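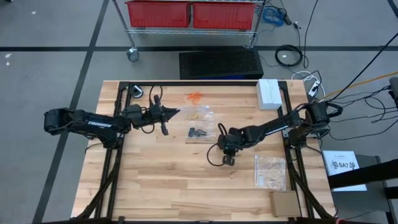 Clear plastic bags on a butcher-block tabletop. The bag in the middle holds small black plastic parts.

2020-08-24
By Ilgın Yüksel

Parts bagging is the work of putting small loose items into bags, so that each bag holds a known set. It is done in workshops, in repair rooms, in shops that sell hardware, and in many homes when furniture is taken apart before a move. The set in a bag can be many pieces of one kind, or a few different pieces which belong to the same job. In the second case the work is often called kitting.

Name and history

The word "bagging" is also used for groceries and for grain, and for this reason trade writing usually says "parts bagging" or "small-parts bagging". Before plastic bags became cheap, small parts were sold in paper envelopes, in cloth bags with a string, or in card boxes with a sample piece sewn on the lid. The hardware dealers of Wandach kept the cloth bag longer than others, and customers were expected to bring it back. A shop ledger from the town lists 400 such bags at the December stocktaking, with a column for the ones that did not return.

Bags

The most common bag today is the clear plastic bag with a press-to-close strip, known as a zip-top bag. It can be opened and closed many times, and the contents can be checked without opening. Bags without a strip are closed by heat, by a staple or by a folded card. These are cheaper, but they are not good for parts which will be taken out a few at a time.

The thickness of the film matters more than beginners expect. Thin film takes creases quickly, and in a creased bag the pale parts are difficult to see. Sharp parts such as screws can make holes in it. Very thick film is strong, but it is stiff and does not lie flat in a drawer.

Work surface

Bagging needs a flat surface with good light. Wooden tops made of glued strips, called butcher block, are liked because a small part makes less noise on them and does not slide so easily as on steel. Dark parts show well on a light wood such as maple. Yellow or beige parts are easier to lose, and some workers put a dark cloth under them. 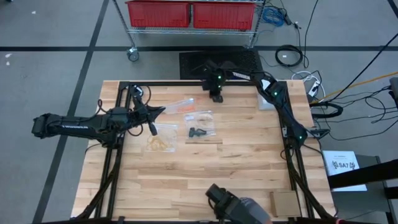

Zip-top bags laid on a pale wooden top. A small orange item shows through the film of one of them.

Method

The usual order is to sort first and bag after. Loose parts are put in groups on the table, the groups are compared with the list, and only then are the bags opened. When a bag is filled by hand, one hand keeps the mouth open and the other drops the pieces in. The air is pressed out before closing - a bag full of air takes much room in a box and can open when others are put on top of it.

In the Skesex method, taught in evening courses at Kollgate, no bag should hold more than 14 pieces if they are to be counted by eye. For larger numbers the bag is weighed. The older rule of the Taşdemir workshop was stricter and allowed 9. Both rules are for mixed sets and are not used for washers or other goods sold by weight.

Labels

A label may be written on the bag with a marker, glued outside, or put inside as a slip of paper. The inside slip does not fall off, but it can hide the parts. Kollgate teaches 3 lines for it: the name of the part, the quantity, and the place it comes from.

Storage and reuse

Filled bags are kept flat in shallow boxes or standing in bins, like cards in a file. Wire shelves are suitable for the bins, but a single bag should not be put directly on the wire as its corner may hang through and tear. Empty zip-top bags can be used again if the strip is clean. Dust or metal powder in the strip is the most frequent cause of a bag that does not stay closed, and it can be removed with a dry brush.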